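Frequently asked questions: moving into a Brekberg flat with a shared kitchen

Last changed 2022-07-14 by Ifigeneia Tsakiris

When do I get a place in the cabinets?
On the day you get your key. Each tenant has one lower cabinet and one shelf in the fridge. The number of your cabinet is written in your contract, on the last page. Please do not exchange cabinets between yourselves without telling us, as the next tenant will receive the wrong number.

What is already in the kitchen?
Two large pots, one frying pan, a kettle, a bread knife and a chopping board. Plates, cups and cutlery you bring yourself. Many people ask if they can buy these things from the tenant who leaves. You can, but it is a private matter between the two of you, and we do not keep a list of prices.

Where do I keep my cooking tools? There is only one drawer.
The drawer is for cutlery. For longer things, such as spoons for stirring, whisks and chopsticks, we advise an open container which you can lift out with one hand and put back when you have finished. A clear one is practical, as you see what is at the bottom. Put the long handles at the back and the short ones in front, otherwise the short ones disappear. 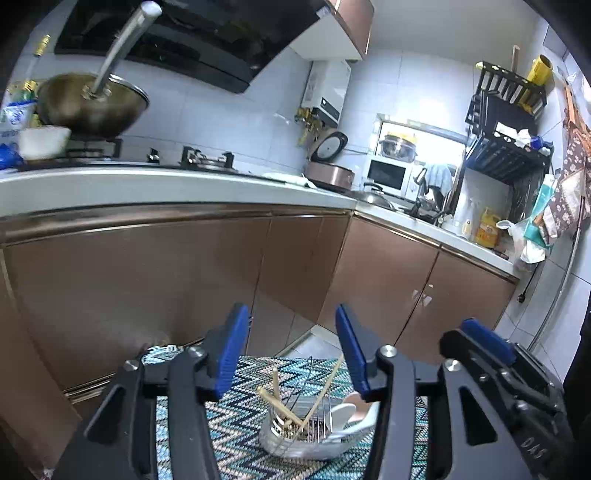
The container should have a flat bottom and should not be too narrow, or it falls over when there are more heavy spoons on one side. Wash it every two weeks. Crumbs and water collect in it, and wooden handles do not like to stand in water. Let wooden things dry lying down before you put them back.

Can I put a mat or a rug on the kitchen floor?
Yes, if it is woven and flat and can go in the washing machine. Mats with long hair are not allowed, because the cabinet doors catch on them. The mat must leave the door to the corridor free. Shake it outside – not from the window, please, the neighbours below have written to us about it in November.

How do I clean the glossy cabinet doors?
With a soft cloth and warm water with a little washing-up liquid. Then wipe with a dry cloth, or you will see every drop. Do not use the rough side of a sponge. One scratched door costs 45 euros to replace, and this is taken from the deposit of the whole flat if we do not know who did it.

Can I leave boxes in the kitchen while I unpack?
For two days, along the wall. After this they go to your room or to the paper container in the yard. The container is closed with a code, which is 41 followed by the number of your flat.

What is the deposit, and when is it returned?
The deposit is 500 euros. You receive it back when the room and your cabinet have been checked and are empty – this means also the spices.

Something is broken. Whom do I ask?
For cabinets, taps and lights write to Mohammed-Awal Sowah at the Brekberg office. Give the flat number and say in one sentence what is wrong. For keys and contracts write to me.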